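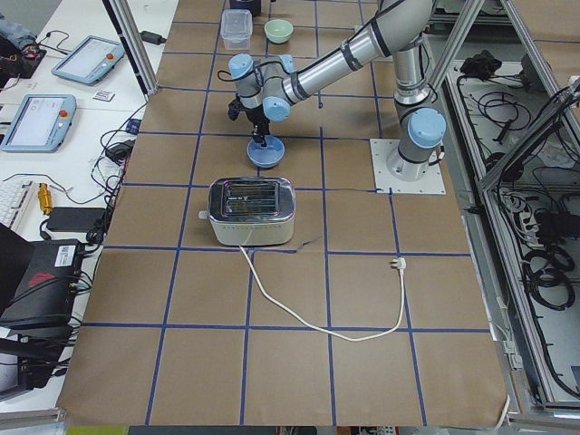 Griet Verstraete
Kitchen and small appliances writer, Nanora

How to clean a two-slot toaster (crumbs, chrome and cord)

I put this job off for months at a time, and then February rolls around, I want raisin toast every morning and the kitchen smells like a campfire. So! Twenty minutes, tops, and most of that is shaking.

First up, unplug it and let it go completely cold. I lay the cord out flat on the bench with the plug where I can see it, well away from the sink. While it's out, run your fingers along it and look for nicks. If you find one, stop there and get the toaster looked at.

Spread brown paper underneath. I buy the big roll from Jullden and it catches everything — newspaper leaves grey smudges on a cream body, ask me how I know.

Slide out the crumb tray if yours has one, then tip the toaster over the paper and give it a gentle shake. Turn it end for end and go again. You'll get more than 52 crumbs, trust me. For the stubborn bits, use a dry pastry brush down each slot. No knives, no forks, and no water in there, ever.

Now the outside. Damp cloth, tiny drop of dish soap, wrung right out. If the body has little perforations like a lot of the cream ones do, go over them with a dry, soft toothbrush (wet crumbs turn to glue in those holes). Chrome tops just need a bit of white vinegar on a cloth, then a buff with a dry tea towel. Go easy over any label.

Wipe the lever knob too, it's always the greasiest part. Leave the lot to dry for 2 hours before you plug it back in.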